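Anyone else's plant training the packing robots in-house? What happened to your jobs?

Posted in: Shop Floor Talk

dentedbucket
Six years on the gift set line at Hurkora and since June I mostly don't pack anything anymore, I teach. Two grippers, one in each hand, and I do the same pick and place over and over so the software people can feed it to the arms they're putting on line two.

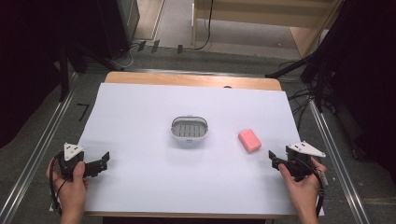 My target is 200 good runs a shift. Soap goes in the dish, dish gets reset, go again. If I fumble one I have to mark it bad and it doesn't count, even if I saved it at the end. It's easier on my back than the line ever was, I'll give them that, but my thumbs are shot by lunch and I've started dreaming about soap (not kidding).

What I want to know from people a year or two ahead of us is what comes after. There are 25 of us on packing across both shifts. Management says "no layoffs tied to the project" and I'd love to believe it.

Claeys_nights
We went through this at Claeys, different product. They kept the promise, sort of. No one got let go, but when people quit they weren't replaced, and after a year and a half the night crew was half what it used to be. So read the wording carefully. "No layoffs" and "same number of jobs" are two very different sentences.

palletjackie
Ask about your pay grade!! We had people doing demo work on packer wages for months while the job posting for the exact same thing, outside hires, was a grade higher. It took a grievance to fix it and they only back paid part of it.

dentedbucket
Ugh, yes, same grade as before. I never even thought to look at the postings. Looking tonight.

Inach
I'm going to disagree with the mood in here a little. I went from packing to cell operator and I wouldn't go back for anything. I watch three stations, I clear jams, I learned how to change over the tooling. My wrists used to wake me up at night and now they don't. Somebody has to be there when the thing drops a bottle, and the people who did the job by hand are the best at seeing why.

Claeys_nights
Glad it went well for you, but how many packers were there before, and how many operators now?

Inach
Fewer, sure. Some went to receiving, some took the money and left. I'm not saying it was great for everybody, I'm saying it was good for me and OP should get in line early for the operator training.

mopheadmike
Our place bought the Dodent cells and the arms stop a lot more than the sales guy let on. Best shift so far was 106 stops and they called that a good one. The hand line was doing 3,000 sets a shift before all this. I wouldn't clear out my locker yet.

palletjackie
Mike, give it a year. Ours were awful too, until they weren't.

dentedbucket
OK so I checked, and there IS a posting, "demonstration technician," one grade up, and the duties are what I did all day today. Printed it and I'm taking it to my steward before shift. Also put my name down for the operator class, thanks Inach. Still want to hear how other places handled people quitting, and does anyone have a fix for the thumb thing? I tried tape and it just made my grip worse.

Inach
Switch how you hold them every break if the handle lets you, and ask for shorter blocks. Ours got cut to forty minutes at a time once enough of us complained.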